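Home News Reviews Forum Subscribe Log in

Planidard's new release finally lets you change your mind

I've been poking at the Planidard update since Monday and I'm pretty chuffed with it, so this is a quick one before I go back to breaking things.

If you haven't met it, Planidard is the motion planner a lot of the smaller two-arm labs run, mostly for the price (free) and the forum (friendly, if slow). The big change this time is replanning while the arm is already moving. Before, if your perception code decided the target was a bit to the left of where it first thought, you had to stop, wait for a new path and start off again, and the whole thing had the grace of a learner driver in a car park. Now the planner keeps the old path going and blends the new one in as it arrives - and on our bench the new path turns up in 330 milliseconds, which is plenty quick for tabletop jobs.

The crew at Henare had the beta for a while before the rest of us. They put it through 1158 runs on small-object tasks, with a soccer one in the mix, and posted the logs for anyone to grab. I spent a whole evening in there with a cup of tea going cold!

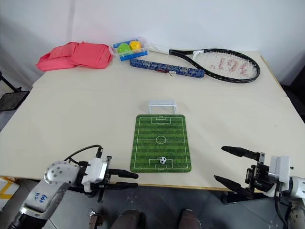 What I like most is the new log viewer. Every replan gets its own colour on the timeline, and you can click one to see what the perception side believed at that moment, next to what the planner did about it. I found two dumb mistakes in my own config that way, both to do with how long I let an old object pose hang around before throwing it out. My favourite grumble is fixed as well: joint limits now live in a single file for both arms, so you're not editing the left one and forgetting the right.

It's not all roses. The Plinance plug-in, which a fair few of us use for gripper control, doesn't load with the new version yet. There's a patch in testing and the thread about it is already 4 pages long, so maybe hold off if you depend on it. Memory use has crept up too - our old desktop sat at around 3015 megabytes with both arms loaded, and it was not happy about it.

The download is on the usual page, and the Fommont mirror has it if the main server is crawling. Back up your config folder first, as the installer will happily write over it. Mine did.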